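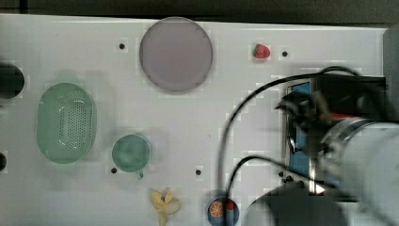 Can any of them clear a table yet? I've been going back and forth on this with my brother-in-law, who reckons we'll all have something in the kitchen by the time his youngest leaves school. My line is that the arm was never the hard part. Leave a plate, a cup, a colander and a strawberry spread out on a white top with bare space between them and I'd expect a decent arm to manage. My own table after tea has the plates stuck together and the forks under a newspaper. So which chores would you trust a machine with today, at home or at work?
Geeta Jaiswal
September 3, 2023

siwan_pugh wrote:
None at home apart from the hoover, and I have to pick the socks up first. Dishwasher as well if that counts, but loading it is the chore.

J. Charpentier wrote:
At Tratbridge we have 2 arms on the packing line. They put jars in trays, the same jar in the same tray, and they do it well. When we changed to a jar with a narrower neck it took the fitter 21 days to get them right again. A new starter would have needed a morning. I don't say they are useless, I say the work was arranged to suit them.

Pallavi D wrote:
But that's how it goes with every machine. We arranged kitchens to suit the cooker. If I had to keep my worktop clear and use cups with a decent handle so that something else did the washing up, I'd do it tomorrow.

Geeta Jaiswal wrote:
Fair enough, but you'd still be the one keeping the worktop clear.

Pallavi D wrote:
I do that now, and then I wash up as well.

Dörte Sperling wrote:
I think Geeta is too hard on the tidy table. Look at the one below. There is a spatula lying across a pan, something inside a bowl and an oven with a door. Lifting a strawberry off a flat top is one job. Getting the spatula out without dragging the pan along is another, and opening an oven door is another again. You have to begin somewhere and I would begin with toy food too.

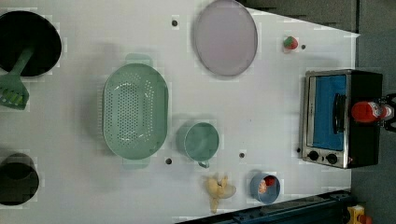
Pan, colander, mug and toy oven laid out on the table

siwan_pugh wrote:
Toy food doesn't drip though. Show me one that can deal with a real roasting tin, fat and all.

J. Charpentier wrote:
The mug is what I would look at. The handle is small and you come at it from the side or you take the whole mug by the rim. With our grippers the rim is easier, but then you can't tip it out properly. We had the same trouble with measuring jugs and in the end we left the jugs to people.

Kramer wrote:
Been in joinery since I left school and I've heard "five years off" the whole time. Plillwood wanted us to take a sanding arm last December. It was fine on flat doors. Put a moulded edge in front of it and the lad had to finish by hand - so we kept the lad.

Dörte Sperling wrote:
And who does the flat doors now?

Kramer wrote:
The lad. He'd rather not, I'll give you that.

Pallavi D wrote:
There you are then. Let it do the flat ones. Why does it have to do the whole job before it's any good to you?

Kramer wrote:
Because I'd be paying for both.

Geeta Jaiswal wrote:
That's where I am with the kitchen. If I have to stand there and sort out the awkward bits I may as well do the lot. Has anyone here used the Jikari folding thing? My sister is thinking about one for towels.

siwan_pugh wrote:
Saw one at a show. Towels fine, fitted sheet no.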